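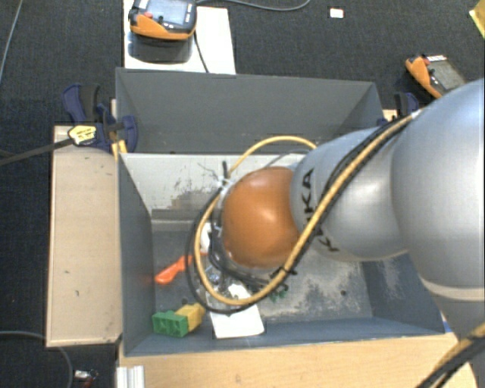
Should a lab choose a gripper by its success rate on a bin picking trial?
Only if the trial also records what the hose and cable bundle did, and most of them don't.

I have spent much of the past year reading gripper comparisons, and I think we report the wrong thing. The usual table has one row per tool and one column for picks completed. Our own report from November looks like that. The Wusow suction tool finished 294 picks and the Berge two-finger tool finished 284, out of the same number of attempts. On the strength of those ten picks we nearly bought suction tools for every cell.

Then Ngan-ling Kuo went back through the stop log and sorted the failures by cause. Over 50 of them, across both tools, had little to do with contact between tool and part. The arm had slowed, faulted or taken a bad approach because the dress pack limited wrist rotation. The two tools had been mounted with different cable routing, by different people, and the slack at the last joint was not the same. We had compared two cable installations and labeled the result as a gripper test.

On a large arm, the loop around the wrist takes up real volume. On a KUKA working down into an open gray bin, with yellow and black cabling looped around the orange joint cover, the space the planner must respect is a good deal wider than the tool. A collision model that includes only the arm and the tool will approve poses near a wall that the cables cannot reach without rubbing. The planner treats those poses as free and the operator learns to avoid them, and neither fact gets written down.

The parts deserve the same care. Toy blocks and a flat card ask different things of a gripper, and a mixed bin is a fair test only if results are reported per item. A flat sheet lying against the floor will favor suction every time. Pooled with blocks, it hides a weak result on the blocks.

My position is that a comparison should be rejected, internally at least, unless it states the routing, the slack at the wrist with joint 6 at both limits, and the cable volume used in the collision model. The Pudham people object that this doubles the setup time. It does on our cell too. They also argue that a customer will route cables however they like, so the figure means little outside the lab. I read that the other way: if routing varies by site, the buyer needs to know how sensitive the tool is to it.

We reran both tools with one shared harness and the Brakdale controller left at the same settings. The gap between them closed to 6 picks, and I would not buy anything on a gap of 6. The harness drawing is now the first page of the test procedure.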